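Ranness Cable and Small Electricals Reuse: progress report to the Butetti Fund
Period ending September
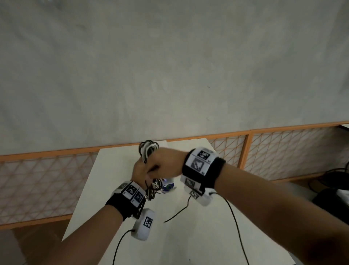
Sorting has taken up most of our hours this period. When we applied, we expected donated leads to arrive boxed by type. Most come in carrier bags, knotted together, and have to be pulled apart by hand before they can be tested. We have changed the working day to suit: untangling in the morning, testing from 1.30 pm.

Work done
We have sorted 223 leads against the 800 in the grant agreement. Mains leads and USB leads make up the bulk. Black and white leads are no longer stored separately — the colour told us nothing useful and it slowed down putting things away. Each tested lead is now coiled, tied with a reusable strap and labelled at the plug end with its type and length.

Leads with cracked sleeving or bent pins go straight into the scrap bin, which Harahap collects for copper recovery. There have been 2 collections so far.

Where the leads go
Two schools in Clellemville have taken boxes of monitor and network leads. The library has asked for phone chargers, but we can't supply these until the second tester is working.

Problems
The second tester arrived with a faulty socket and went back to the supplier. Melur Pillai is chasing the replacement. Testing is behind sorting as a result, and we have a backlog of 3 crates.

Very tight knots are costing too much time. Jarmila Vondráček has suggested a limit of ten minutes on any one bundle, after which it is set aside for a quiet afternoon. We started this in September and will keep to it.

Spending
Spending is within budget on every line except storage, where we bought extra stacking crates. We would like to move the unspent travel money across to cover this and would be glad of your agreement in writing.

Next period
Clear the testing backlog, supply the library, and agree a standard box with the schools so that repeat orders are quicker to pack — Melur has a draft list ready to send them.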